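Plain Walls: Fixing Up the Back Room at Villanueva
Project report, Interior Spaces studio
Feb 8, 2024

When our group first signed up for the back room at Villanueva, we thought we had picked the easy one. Everybody else had windows to worry about, or a staircase, and we had a plain room that needed to feel like somewhere you might want to sit down for a while. We were very pleased with ourselves for a whole afternoon!

Our budget was $353, and we ended up spending $282 of it, mostly on paint and filler (plus one really good brush that we argued over and then all wanted to use). We chose white for the walls and the floor because the room felt small to us and we wanted the light to travel. The paint is a Plollosus eggshell, and it went on beautifully, although it took 3 coats in the corners and we were all pretty tired of white by the end.

The part we are fondest of is the brick. We left a rectangular opening in the wall so the red masonry shows through, mortar lines and all, with white wall beside it and above it. Our first plan had it covered up like everything else, and it was only after we pinned our sketches side by side that we saw how badly the room wanted one rough, warm thing in it. 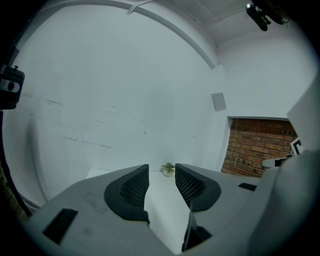

The plant was a much longer conversation than it should have been. We had drawn shelves, a bench, even a hanging planter at one stage, and in the end we settled on one small pot with pale green leaves, set straight on the floor at the foot of the wall. It is a modest little thing, but against so much white your eye goes to it, and we liked that it gave the far end of the room a bit of life.

What we would do differently is the wall finish. White shows everything, and there are faint gray scuffs and streaks on ours that we would love to be rid of. A wipeable paint would have been a smarter choice, and we had the money left for it. We also wish we had thought about the wall plate near the corner before we started, as we never did decide whether to match it to the paint.

For the March review we plan to test up to 10 paint samples on scrap board, scuff them all with the same shoe, and see which ones clean up with a damp cloth.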